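Forum > Home and Family > Kitchen and Storage

Thread: Medicine on the kitchen table, where does it finally go?

dryplum27
Hello all. English is my third language, so please be patient with me.

I moved my parents' things into my apartment in Jillemham in September, and now their medicines live together with my snacks, my tea and my spices. Every evening somebody empties a bag on the kitchen table to look for one thing, and after this the table is full until breakfast. I want to make one good place for medicine. The kitchen is not large, but the counter is long. Under it there are many low cabinets, and above there are a few high ones, but those are near the stove.

My questions: do you keep the boxes or throw them away? Do you keep it in the kitchen at all? And what do you do with boxes which are already torn and do not close anymore?

lidless_pot
Welcome! We had this same mess for years. My answer to the first question is keep the boxes, always. The strips inside look all the same after you cut them, and the date is often pressed only on one end. I cut off a strip once and threw away the box, and afterward I had a piece of foil with half a word on it.

For the place, we use the bedroom closet. Top shelf, one plastic bin with lid. The kitchen has steam.

Fennimore6
I don't agree about the boxes. They take ten times more space than the strips. I put the strips in a zip bag, fold the paper leaflet behind them, and write the name and the month with a marker on the bag. My whole medicine collection fits in a cookie tin.

lidless_pot
And when the marker rubs off?

Fennimore6
Then I write it again. In six years it happened to me one time.

gray_teaspoon
Please be careful with the bags, especially with medicine for older people. My mother takes a daily tablet and she knows it by the box, by the color and the shape of it. When the pharmacy changed the maker and the box became different, she did not take it for three days because she thought it was a mistake. If I had put everything in little bags she would be completely lost. For a young person with two painkillers, yes, bags are fine.

dryplum27
This is a very good point, thank you. My father is the same. He says "the white one" and everybody must know which white one he means.

Fennimore6
Fair. I live alone, so I only need to understand myself.

oldbroomJ
About the place: not over the stove and not next to the rice cooker or the kettle. I had a shelf above the kettle and the boxes became soft and wavy like old newspaper. The leaflet should say the temperature for storing. Most of ours say below a certain number and dry, and my kitchen in summer is neither.

Also the low cabinets are a bad idea if small children visit. I know they are the easiest to reach, but they are easiest for everybody.

dryplum27
No small children here, but my niece comes some weekends and she opens everything. So low cabinets are out. I will look for a lock box also.

morin_side_up
I am going to say the opposite of everybody. Keep the daily medicine in the kitchen. Put away the rest. If the daily tablet is in the bedroom closet on the top shelf, in a bin with a lid, my husband will not take it, I can promise you this. It must be near the breakfast but away from the steam and away from the niece. We use a small box with a key on the wall beside the door, bought at the home store in Morin. Inside are only the things for every day. Reserve packs and cold medicine and creams are in another room.

So two places: one small, one large. Before this we had one large place and we were searching in it each morning.

lidless_pot
This I can accept. Our bin is for the "sometimes" medicine, I should have said it.

dryplum27
I like the two places very much. I have tried a first sorting tonight. I made three groups on the table: daily, sometimes, and not medicine at all. The third group was the biggest, I am ashamed to say. Snack packets, a tube of something, bags inside of bags.

oldbroomJ
Did you find expired ones?

dryplum27
Yes, more than 6 boxes. One cough syrup was older than the apartment.

oldbroomJ
Do not pour it in the sink, please. Ask the pharmacy if they take it back. Ours has a bin by the entrance, but not every pharmacy does it.

gray_teaspoon
In Drasadgate there is a collection on Friday at the town building, if you are anywhere close. They want the tablets without the paper boxes, so for that you do open the boxes and keep the strips together. The cardboard goes to recycling at home.

dryplum27
Drasadgate is one bus from me, so this is possible. Thank you.

Now I come back to the torn boxes, because this is my real problem. My father opens every box from the bottom, and he does not open it, he rips it. The flap hangs out and the strips slide on the floor when you pick it up. The blood pressure tablets are the worst, because it is the box that gets picked up every day. On ours the name is printed large in Chinese and then in English, amlodipine besilate tablets, with 28 片 near the top, so I would like to keep the printed side whole and readable for both of my parents and for me. 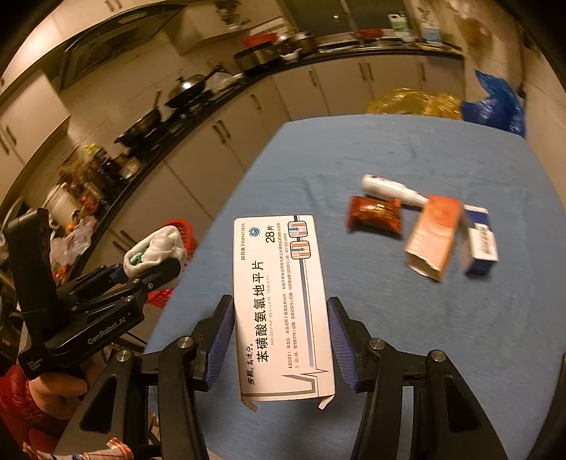 I tried clear tape, but then he cannot open it, and he rips the other end. I tried a rubber band and it was lost after one day. I also thought to move the strips to a plastic case and glue the front of the box on the lid, but I am not sure if this is clever or only more work.

Fennimore6
Glue the front on the case, yes. I know I am the man of the zip bags, but this is really the best of both. You keep the name and the look, and the case closes.

gray_teaspoon
But then when the next pack is from a different maker, the lid says one thing and the strip inside says another. I would not glue. If you must use a case, slide the cut cardboard inside a clear lid, so it changes together with the strips. And put the leaflet in too.

Fennimore6
Okay, yes. Slide it in. No glue.

morin_side_up
Our way is more lazy. Stand the box upright with the torn end UP, in a narrow tray where the boxes hold each other. Then it does not matter if the flap is broken, nothing falls out, and he can pull the strip from the top like a tissue. If his torn end is the bottom, the printing will be upside down, so check if he can still read it. My husband does not mind it. My mother-in-law minded it very much.

lidless_pot
I use an old cutlery tray for that. The long part for spoons is a good width for small boxes lying on the side. For standing you need something deeper, for example the bottom half of a milk carton, washed and cut straight.

dryplum27
The standing with the torn end up is so simple that I feel silly. I will try it with the deep one. For the reading, maybe I write the name one more time on the flap side, in big letters, so it is correct in both directions.

oldbroomJ
Check the spelling against the strip when you write it. And also write the expiry date if it was on the end he ripped off.

dryplum27
Yes, it is sometimes on exactly that end. Of course.

One more question and then I leave you in peace. Do you use a weekly pill organizer, the kind with days on it? My aunt sends me advertisements for the one by Zostodent, with 27 little doors or however many.

gray_teaspoon
We have a plain one with seven. It's good if one person fills it and always the same person. Before you fill it, ask the pharmacist if the tablets may leave the foil. Some should stay in until you take them.

Fennimore6
I had one and I forgot to fill it, so it told me every day that I had taken everything.

morin_side_up
With the wall box we did not need it. We have a paper calendar next to it and he makes a cross. If there is no cross at lunch, I ask him.

dryplum27
A calendar with a cross, this my father will do, he loves to cross things out. I will skip the little doors for now and ask the pharmacist anyway about the foil.

The plan for this week: wall box with key beside the kitchen door, deep tray inside it, torn ends up. Everything "sometimes" goes in a bin in the hall closet. Old ones to Drasadgate on Friday. The snacks get their own basket and they must stay out of the medicine. I write again when my father has given his opinion.

lidless_pot
Please do. And measure the tray before you buy the wall box. I did it in the other order.

dryplum27
Measured. The tray is too tall by a finger. I will cut it down tomorrow.

Related threads
Spice jars: alphabet or by how often you use them?
Plastic bags inside a plastic bag, how do you fold yours
Lock boxes that older hands can open
Long counter, no space: what do you leave standing out?
Rice cooker under the counter, is the steam a problem?

We use cookies to remember your login and to count visits. By continuing to read the forum you accept this. Change cookie settings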